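Subject: Re: [workfloor] Who profits when the packing is automated?
Date: September 18, 2024
To: workfloor list

Hello all,

I answer to the message about the new packing line at Dostico, because our site went through something similar and I think the picture is more mixed than it was painted. I quote only the part I want to answer.

> At Dostico they told us in March that no job will be lost. This was
> true on paper. But the people who packed by hand are now standing
> beside the line and clearing jams, and the pay grade for this is
> lower than before. Our members ask if other sites have seen the same.
> Is there any place where the people on the floor got something out
> of it? And if yes, was it written down, or was it only a promise?

Yes, we have seen the same, and also something different. I work at the Nulwood distribution site, in the returns hall. We are 67 people in two shifts. The first machines came for the sorting of parcels, and there the story was like yours. The skilled part of the work was knowing from the feel of a parcel where it should go. That part disappeared, and what remained was lifting and pressing the reset button. Two grades became one, and it was the lower one.

With the second round it went differently, and this is why I write. The management wanted arms that can handle soft goods, things in plastic film that slide and fold. The supplier, Dreltum, could not simply program this. They needed many recordings of people doing the handling, and they asked for workers from the floor who know the goods. So for some of us the daily work became demonstration work: one takes the hand-held gripper and does the same task again and again, and the movements are recorded.

At the beginning it was treated as a light duty. They gave it to colleagues with back problems, at the normal rate, with a target of 200 recordings per shift. I did it myself for several weeks. I want to say clearly that it is not light. You hold the tool in front of the body the whole time, you look down, and you must move slowly and evenly. After two hours the forearms burn and the neck is stiff. Also you must concentrate more than in normal packing, for a careless movement is thrown away and you repeat it.

We collected complaints and brought them to the site meeting. What we obtained, and this is written down:

1. Demonstration work is a grade of its own, one step above packing.
2. The target is lower, and 20 minutes of pause after each hour of recording, without loss of pay.
3. The recordings may not be used to measure the speed of a single worker.
4. Who has done demonstration work has first right to the training for operating the arms.

Point 3 was the hardest. The company said first that the data belongs to Dreltum and they cannot make rules about it. We asked them to show us the contract, and after this the tone was different.

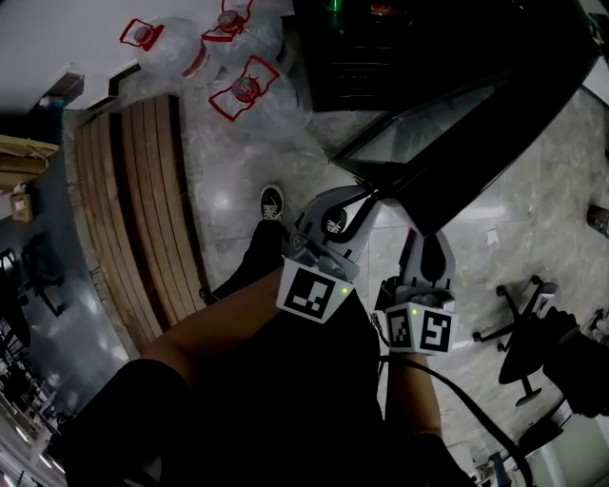
Point 4 is for me the most important, but I am also least sure of it. The training exists, and the first group is finished. How many operators will be needed when everything runs, we do not know. Almost 2,000 recordings were made in our hall before anyone asked what happens to the people who made them. I don't like this order of things. If your site is only at the start, please ask this question first and not in the middle as we did.

To the question of whether we are teaching the machine to take our place: we discuss this in every break. Some colleagues refused the demonstration work for this reason and I respect it. My own view is that the recordings would be made anyway, perhaps at the Pimentel site where there is no agreement, and then we would have the arms and no points 1 to 4. But I understand who sees it otherwise.

For the situation at Dostico I would look at the job description for the jam clearing. In our case the old description did not mention reading the fault display or deciding when to stop the line, and with this we could argue that the lower grade was wrong. It is still open for the sorting people - they wait for an answer. I can send the text of our agreement to anyone who writes to me off the list. It is three pages and the language is quite simple.

One question back to you: who pays at your site for the time when the line is standing? With us this was unclear for a long time, and some colleagues were sent home early without pay.

With regards from the returns hall, Nulwood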